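I spent most of February trying to decide whether the Bokis two-armed packing station is worth the money, and then Yevhen Yatsenko at Jerneo let me come and bother the one they have on demo in Karkthorpe. So I packed a notebook and far too many snacks and went!

First thing you should know: you don't have to buy it. Jerneo rents it for 3,310 a month with setup and a phone line for when you get stuck (I'd get stuck). The hands come with it, and the hands are what I went for. I've used plenty of plain two-finger grippers and they're fine for boxes — bags are another story.

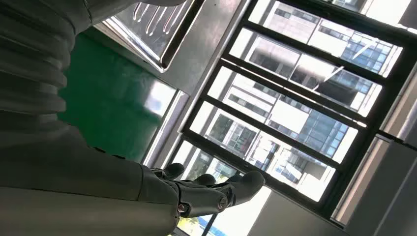 Can you teach it a new product without knowing how to code?
Mostly. You guide the arms through the job 20 times or so using the handset, and the software builds the routine from that. Odd shapes still need a call to Jerneo.

The job I cared about was weighing bagged goods, which is what we do all day at Rocha. Plastic bags fold and slump and never sit the same way twice, so I wanted to see it deal with crinkly ones at a regular counter scale.
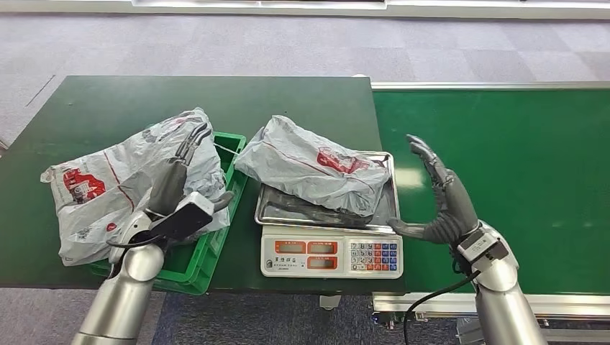
My other worry was speed. Yevhen told me to plan on 100 bags an hour to start with, and I appreciated that he didn't puff it up. Our best packer beats that before her first coffee. But she also goes home at four, and we have 400 bags waiting most evenings, so the math gets interesting.

Gripes? The handset menus are a mess, and I wish the rental term were shorter. I also want a second demo with our own bags before I sign anything. Yevhen says okay, so I'm going back with a trunk full of them.
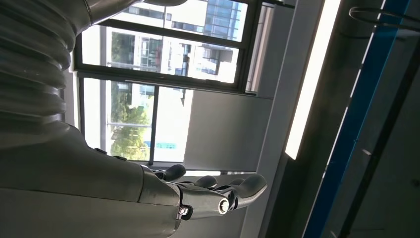
The Bokis arm and hand by the window in Karkthorpe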